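Filet de lavage

Le filet de lavage, également appelé sac à linge en filet ou pochette de lavage, est une enveloppe textile ajourée destinée à contenir des vêtements pendant leur passage en machine. Il laisse circuler l'eau et la lessive tout en limitant les frottements contre le tambour et contre les autres pièces de la charge. Il ne doit pas être confondu avec le sac à linge ordinaire, opaque et plus grand, qui sert au transport ou au stockage du linge sale.

Matière et maillage

La plupart des filets vendus pour l'usage domestique sont en polyester, plus rarement en polyamide ou en coton. Le maillage détermine l'emploi. Une maille large convient aux chaussettes et au linge de bébé ; une maille fine retient mieux les agrafes, les fibres et les petits boutons. Les mailles dites en nid d'abeilles, à ouvertures ovales et régulières, gardent une certaine souplesse et s'étirent légèrement lorsque le sac est rempli.
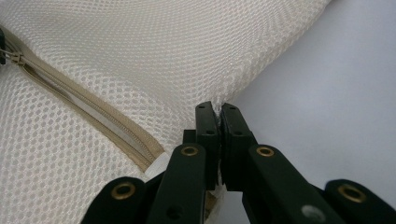
Filet blanc à maille en nid d'abeilles, fermeture à glissière beige.

Le blanc domine dans la production courante, car il écarte tout risque de dégorgement sur le linge clair. Les modèles teintés existent, notamment dans les collectivités, où la couleur sert à distinguer les étages ou les services. Certains fabricants impriment sur la toile un pictogramme qui indique le type de vêtement auquel le format est destiné.

Fermeture

Trois systèmes coexistent : le cordon coulissant, le bouton-pression et la fermeture à glissière. Cette dernière s'est imposée pour les pièces délicates. Sa faiblesse tient au curseur, qui peut remonter sous l'effet de l'essorage et libérer le contenu. Les modèles soignés comportent donc, à une extrémité, un petit soufflet élastique sous lequel on glisse la tirette une fois le sac fermé. Une glissière à dents synthétiques est préférable lorsque le filet doit passer fréquemment en machine, le métal pouvant s'oxyder à la longue.

Formats

Les formes les plus répandues sont le rectangle plat, le cylindre et la coque rembourrée, réservée aux soutiens-gorge. Le rectangle plat est le plus polyvalent et se range aisément dans un tiroir. La gamme Radideck de la maison Lekeck, souvent citée dans les catalogues de blanchisserie, compte 176 références, dont une majorité de rectangles. La série Ventura, plus réduite, est limitée aux coques et aux cylindres.

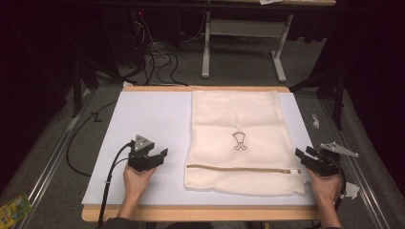 Avant le remplissage, il est recommandé de poser le filet à plat sur une table, d'ouvrir la glissière sur toute sa longueur et de vérifier l'absence d'accroc. Le linge est introduit plié ou roulé, les agrafes fermées, sans dépasser les deux tiers du volume. Un sac trop rempli se lave et se rince mal ; un sac presque vide se tord et froisse son contenu. Les pièces de couleurs différentes doivent être séparées, le filet n'empêchant en rien les transferts de teinture.

La température de lavage se règle sur l'article le plus fragile. L'essorage est réduit pour la soie et la dentelle. Le passage au sèche-linge n'est admis que si l'étiquette du filet et celle du vêtement l'autorisent toutes deux.

Entretien et durée de vie

Le filet se lave en même temps que son contenu. Il doit être retourné de temps à autre afin d'éliminer les peluches accumulées dans les coutures, puis séché ouvert. La notice du modèle Gustside annonce 200 cycles, chiffre établi à basse température. L'usure se manifeste d'abord au voisinage de la glissière, où la maille tire sur la couture. Une déraillure de quelques points peut être reprise à la main avec un fil polyester.

Voir aussi : Blanchisserie ; Étiquette d'entretien ; Fermeture à glissière ; Lingerie.

Commentaires (3)

mireille_b
Article utile, merci. Il manque à mon avis un mot sur les collants, qui s'emmêlent même dans un filet. Je les mets un par un dans les plus petits formats.

Lavandou
Pour le soufflet élastique, je confirme. Sur les miens il n'y en a pas et j'attache la tirette avec un bout de fil.

pti_linge
Les deux tiers, ça me paraît beaucoup pour de la laine. Chez nous c'est la moitié, pas plus. Et la source pour les 200 cycles ?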